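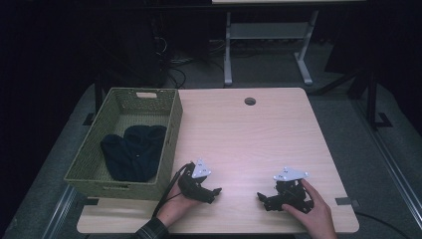
I'd been meaning to get to the Potgieter open kitchen day since December, and this year I finally booked early enough to get a place. It's the one day they let the public in behind the restaurant, and tickets were 40 for the afternoon with lunch thrown in - not bad at all for what you get!

Jeltum is a bit of a trek. The bus drops you by the river and then it's a long uphill walk past the tile shops (wear proper shoes, I didn't). They were already handing out ginger tea at the back door when I got there, very sweet and quite peppery, and I had two cups before the tour even started.

We began in the spice room. Everything comes in whole from Tratex, a small importer down at the docks, and gets roasted and ground in the morning. They let us smell the coriander before and after roasting and I couldn't believe it was the same stuff. The cook showing us round said they keep 46 spices and blends on the shelves, though most days only a handful get used. I asked about the black cardamom and got a very long answer, which I loved.

Then on to the bread oven, where we all had a go at slapping flatbreads onto the wall. Mine fell in. The woman next to me got hers perfect first time and was very gracious about it.

Lunch was the best part by miles: a lentil dish with sour mango, a pumpkin curry with lots of coconut, rice, pickles, and a fish curry for those who wanted it. The menu marks what's vegan and what's halal, and they were happy to make a milder version for the children. I'd go back for the pumpkin alone.

A couple of grumbles. The talk on the history of the Surnow market went on a bit when we were all starving, and there were only 2 toilets for the whole group. They don't take cards in the little shop either, so I came home without the lime pickle.

Booking for the next one goes through the restaurant by phone, mornings only.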